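Two-armed robot takes shape in Momerstead's shared workshop
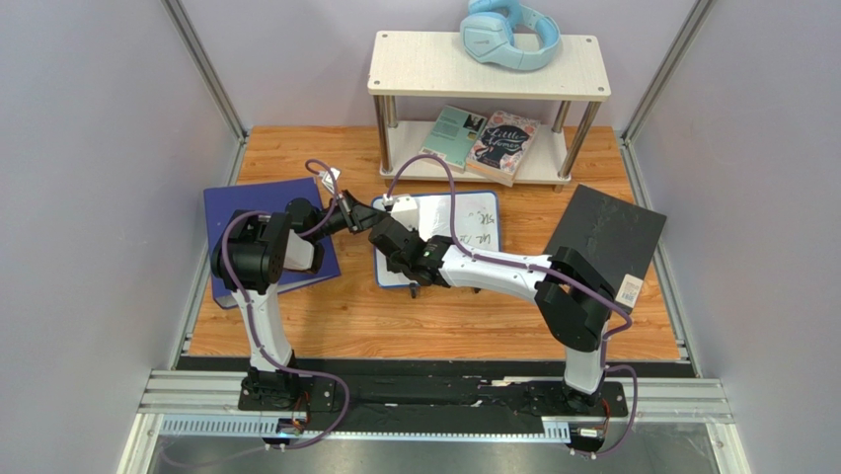

Spyros Janevski thinks the cables deserve as much praise as the arms, and told the workshop's message board so within minutes of the news going up: anyone can bolt a motor to a bench, he wrote, but leading a wire past every joint so that it never snags is what kept his own build stuck for most of a winter.

He has a point, and the members of the Momerstead shared workshop would be the first to agree with him. Their two-armed robot, named Pandier after the lane the building stands in, has been on the go since last April, and a fair share of the evenings went on cables alone. The purple ones now in place are the third set. The first was too short and the second too stiff, and the arms could feel it (one of them had a habit of drifting slowly to the left whenever it was asked to keep still).

Now both arms work from the same rail at the front of the table, each with its own gripper, and the builders have moved on to the part they were looking forward to all along, which is getting the two to share a job. The grippers can be brought in until they almost touch, and small things such as a white block are the practice pieces of the moment. Passing something from one hand to the other sounds like nothing at all. For a homemade machine it is a proper challenge, as both arms have to agree on where the middle of the table is, and for weeks they disagreed by the width of a thumb!

The cure was a calibration routine called Zhuravel, written by members over the winter. It sends each arm through 82 set positions and compares where the arm ended up with where it was told to go. A full run takes 47 minutes, long enough for a pot of tea and a good argument about what to try next, and it has made a huge difference. Movements that used to end in a clatter now end where they should, most of the time.

Around the table the group has put up plain grey walls on an aluminium frame, and the things inside are everyday ones: a whiteboard, a two-tier shelf, headphones, a copy of Little Women. Books are on the list for later. They are heavier than a block and they slide, and the covers bend just when you don't want them to, so the grippers will probably need softer tips first. Two designs for those are being printed at the moment.

Money has been found in small amounts. The largest single sum was £500 from Wiltelus, the hardware shop on the high street, and it went on spare motors, some of which have already been needed. Everything else came out of members' subscriptions and a very successful cake stall.

The drawings and the Zhuravel code will be put on the workshop's website once the wiring notes have been tidied up, and Janevski has already asked for a copy of those. Pandier can be seen moving on the next open evening, from 7pm. Entry is free, children are welcome, and the side door is the one to use while the front steps are being mended.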